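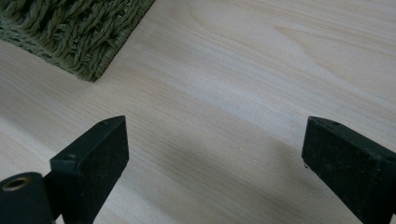 Bare timber and one green woven corner. This is as tidy as the table gets, friends.

Right, a few of you have been asking how the table is going, so settle in with a cuppa because I am going to tell you the whole saga in pieces while the bread proves. (It's a slow loaf today, we have time.)

For anyone new here: we moved into the Plasstead flat in May with two chairs, a kettle and no table at all. We ate dinner off a moving box marked BATHROOM for longer than I would like my mother to know. She follows me on here. Hi Mum.

I had a very firm idea of what I wanted, and it was dark. Dark and heavy and a bit dramatic, like the one my aunt Nabila Hajji has in her dining room, which has seen every engagement and every argument in our family. Then I walked into Pitetti to look at lamps and fell for the palest table in the shop. Creamy, nearly white in some lights, with a bit of pink in it when you get close. I patted it like a horse.

It was $541, marked down from $1203, and I did what any sensible person does and went home to think about it, and then rang them before I'd taken my shoes off.

Getting it up the stairs is its own thread. All I will say is that Yiğit Şimşekoğlu from downstairs is a saint, the landing is narrower than it looks, and there is a little dent in the plaster that we have all agreed to be quiet about until the lease is up.

What I love best is the grain. Most of it runs in these fine straight lines, very neat and well behaved, and then in one spot it opens out and bends round into an arch, like a contour map of a small hill. I always sit at that end now. I have traced that arch with a finger through many a long phone call.

So! Care. This is the part people keep messaging me about, and I'm no expert, I just own a cloth. I wipe it with a barely damp cotton one, along the grain, and then go over it again with a dry one straight after. That's the daily routine and it takes less time than it took me to type it out.

No spray cleaners. I used one on my old desk years ago and it went patchy and sad, and I have never forgiven either of us. If something's really stuck I put a drop of dish soap in a bowl of warm water and go gently, then dry it off properly.

Hajar El Ouafi asked if I'm worried about turmeric. Hajar, I think about turmeric every day of my life. The tagine gets lifted off the stove and goes onto a board, the board goes onto a folded tea towel, and anyone serving themselves with a flourish gets a look from me.

Which brings me to the green woven thing, because I know that's what half of you are really here for. It's from Colano, the homewares place beside the fruit shop, and I'd walked past it in the window for weeks. It's chunky! Fat twisted strands, plaited so they zigzag against each other, with a much tighter braid running along the edge like the hem on a good coat.

The colour is hard to pin down. Sage in the morning, more of a khaki by the time I'm chopping onions, and properly dark olive down in the gaps between the plaits. I had a cream one in my hand at the till and went back and swapped it, and I'm so glad I did. Cream on that table would have disappeared.

I've landed on keeping it up in the corner and leaving the rest clear. I tried it smack in the middle for a while and found that the middle of a table is a magnet. Put one nice thing there and by teatime it has company: keys, a library book, a single sock, the good scissors, a letter from the dentist.

With it off to the side I can roll out dough without moving anything, and there's still a bit of green to look at. Adel thinks it looks like we've started setting the table and wandered off. Adel Slaoui may keep his opinions and also do the washing up.

Cleaning it, since somebody will ask: I take it out to the balcony, turn it upside down and give it a good firm slap. Crumbs everywhere, pigeons delighted. Then an old soft toothbrush along the plaits for anything that's hanging on. I keep it away from the sink, and if it gets splashed I stand it up on its edge by the window until it's dried through.

I also lift it once a week and shift it a little. My fear is that the sun comes in all summer and leaves me with a darker patch or a paler patch in exactly that shape, and I'd see it forever. Fouad El Sherbiny, who knows far more about timber than I do, told me pale wood mellows a bit with the light and I should let it get on with things. I'm trying, Fouad.

Next job is chairs. We've got our original two and we're having nine for lunch soon, so at the moment the plan is stools, the piano bench and a great deal of goodwill. El Khatib have some bentwood ones I keep visiting. If anybody has sat in them for a whole meal, please report back on the comfort, I need the truth.

Bread's ready to shape, so I'm off to put flour all over the thing I've just spent fifteen posts telling you how to keep clean. Send me your tables, I want to see them all, sticky ones too.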